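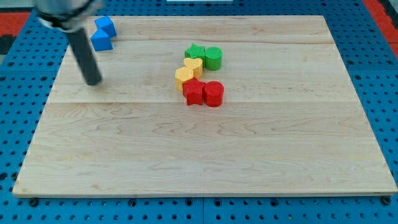
By Dagim Shiferaw
Robots and Code | Jun 17, 2022

I write software for a robot arm, and when I tell kids that, the first thing they ask is, "So you have a remote control?" Nope! I wish it were that easy some days. I type instructions, the computer reads them, and then the arm does exactly what I typed, even when what I typed was silly.

Our program is called Stomeo. Its whole job is to push blocks around on a wooden board. The arm has no fingers, just a straight gray rod with a round tip, so it can't pick anything up. It has to nudge. Try it at home with a pencil and a bottle cap and you'll see how tricky nudging is. Push a little too far to one side and the cap spins away from you.

Say I type, "Push the yellow heart away from the yellow hexagon." Easy for you! You'd look, find them, and poke. Stomeo has to do that as a bunch of separate jobs.

Job one is seeing. A camera gives the computer a picture, but a computer doesn't see a heart. It gets a giant grid of numbers, and each number says how bright or how colorful one teeny dot is. The seeing part of the program (grown-ups call it perception) hunts through those numbers for patch after patch of the same color, then checks the outline. Is it yellow? Does it have two round bumps and a point? Then it's probably the heart.

I say "probably" because the program is never totally sure. When blocks are bunched up and touching, like the heart and the hexagon, their edges run together and the program may think they're one big lumpy yellow thing. Blue is sneaky too. Our blue blocks are almost the same blue as the table, so if one gets shoved off the wood it can pretty much vanish, as far as the computer is concerned. My teammate Celina Adamczyk wrote the color code, and she has strong feelings about that table.

Job two is planning. Now the program knows where the heart is and where I want it to go, so it has to pick a path for the rod. It can't just zoom in a straight line – there might be a green star in the way! Stomeo tries out 2000 pretend paths inside the computer before the arm moves at all. Paths that bump the wrong block get thrown out. So do paths that go off the board. From whatever is left, it picks the shortest.

One more thing it has to work out is which side to push from. If you want a block to go left, you have to get around to its right side first. I forgot to put that in my very first version. I asked for left and the block went right, three times in a row, and Weronika Czerwiński laughed so hard she had to sit down.

Job three is control. That's the part that turns the path into real moving. Each joint in the arm has a motor, and the control code tells every motor how fast to turn, over and over. Then we go back to job one and look again, in case the block slid or twisted. Look, plan, move a tiny bit, look again. You do the same thing when you pour juice and watch the cup fill up.

Want to be Stomeo? Put four small things on a table, close your eyes, and hold a pencil. A friend gets to be the camera and can only say things like "left a bit" or "stop." Then swap. My best game so far ended with an eraser on the floor.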